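**Huren Home Supply puts small-parts organizers to a dull test, and says most people own too many**

GREENWOOD, Saturday. Huren Home Supply will not be announcing a revolution in storage this month. The store is publishing the results of a bench trial of drawer organizers, the kind sold every June to people who have decided that this is the year the garage gets sorted. Its view is that a good many of them are bought full of hope and end up full of mixed screws.

The trial was run with Dellar, a repair workshop that has no organizers to sell. Staff sorted 914 small items into drawers, left them for daily use, and went back to see what had stayed where it was put. After two weeks, some 25 percent of the items were in the wrong drawer. Huren had expected worse. Dellar had expected exactly this.

Claims on the packaging were set aside. "Professional grade" was not tested, as neither party could work out what it meant. Testers looked at drawer travel, whether a clear front tells you anything useful at a glance, and how annoying it is to put one block, bolt or hinge away when your other hand is full. 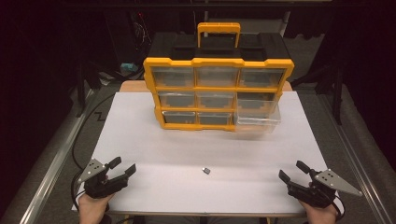

## What the store found

Nine clear drawers in three rows of three was enough for a household bench. Larger cabinets mostly gave people more places to lose things. A carrying handle on top sounds handy, and is, until the cabinet is carried with a drawer pulled out.

Clear fronts helped only when a drawer held one kind of thing. Labels helped more. They cost next to nothing, so expect to hear less about them from the industry.

## Prices and availability

Huren will keep two sizes on the shelf and drop the rest of its range, including the 92-drawer Prolard cabinet, which sold well and came back often. Remaining stock will not be discounted as a "clearance event." It will just be cheaper.

The full trial notes are available at the Greenwood store counter on request.

**Press contact:** Huren Home Supply, Greenwood store, press desk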